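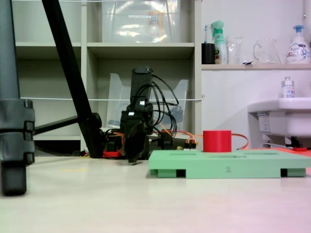

회사 소개

저희 Taver는 작은 생활용품 받침을 만드는 회사입니다. 컵, 칫솔, 펜, 열쇠처럼 매일 손에 잡는 물건이 항상 같은 자리로 돌아갈 수 있도록, 홈이 있는 받침판을 설계하고 제작합니다.

처음에 저희는 세면대 옆에 두는 컵 받침 하나만 만들었습니다. 그때 작업실은 책상 2개가 들어가면 문을 다 열 수 없는 방이었습니다. 지금은 직원이 15명이고, 설계와 시제품 제작, 포장과 발송을 모두 한 건물에서 합니다. 한국에 온 후에 회사 이름을 바꿀까 생각한 적도 있었지만, 손님들이 이미 기억해 주셔서 그대로 쓰고 있습니다.

무엇을 만드는가

Postora 시리즈는 낮고 넓은 받침판입니다. 윗면에 얕은 사각형 홈이 있고, 아래에는 작은 발이 있습니다. 발이 있으면 판 밑으로 공기가 지나가고 청소할 때 손가락을 넣어서 들기가 쉽습니다. 앞면에는 번호를 새깁니다. 가족이 함께 쓰는 집에서는 자기 번호의 판을 정해서 쓰시는 분이 많습니다.

Iyamu 시리즈는 벽 선반에 맞춘 좁은 제품입니다. 칫솔을 꽂은 컵이나 분무기처럼 키가 큰 물건을 위해서 홈을 조금 더 깊게 만들었습니다. 현재 두 시리즈를 합해서 제품은 21가지입니다.

색에 대하여

색에 대한 질문을 자주 받습니다. 저희는 연한 민트색을 기본으로 합니다. 빨간 컵을 올려도, 투명한 유리 비커를 올려도 물건이 잘 보이는 색이라고 생각합니다. 흰색도 주문하실 수 있습니다만 제작 기간이 조금 더 걸립니다.

작업실에 대하여

작업실에는 밝은 회색 선반이 있고, 재료와 견본은 투명한 통에 넣어 라벨을 붙입니다. 사용한 물건은 그날 안에 제자리에 놓는 것이 저희의 규칙입니다. 정리하는 제품을 파는 회사이므로 이 규칙은 조금 엄격하게 지킵니다. 그러나 바쁜 오후에는 책상 위에 전선과 공구가 많이 나와 있는 것도 사실입니다.

새 받침판을 만들 때는 컵을 올리고 내리는 동작을 여러 번 반복해 봅니다. 홈이 너무 깊으면 물건을 꺼내기가 불편하고, 너무 얕으면 옆으로 밀립니다. Postora의 지금 홈 모양을 정할 때까지 거의 26번 도면을 고쳤습니다. 처음의 도면도 버리지 않고 보관하고 있습니다.

함께 일하는 곳

Voltenell은 저희 제품의 포장 상자를 만들어 주는 회사입니다. 상자는 접착테이프 없이 접어서 닫는 구조이고, 다 쓰신 후에는 펼쳐서 종이로 분리배출하시면 됩니다. 완충재도 종이로 바꾸었습니다.

방문과 문의

작업실 방문은 미리 예약하신 분만 가능합니다. 오후 2시 이후에 오시면 직접 견본을 만져 보실 수 있습니다. 평소에 쓰시는 컵을 가져오시면 홈에 맞는지 그 자리에서 확인해 드립니다. 크기 변경이나 번호 새김에 대한 상담은 홈페이지의 문의 양식을 이용해 주십시오. 컵의 바닥 지름과 높이를 같이 적어 주시면 답변을 더 빨리 드릴 수 있습니다.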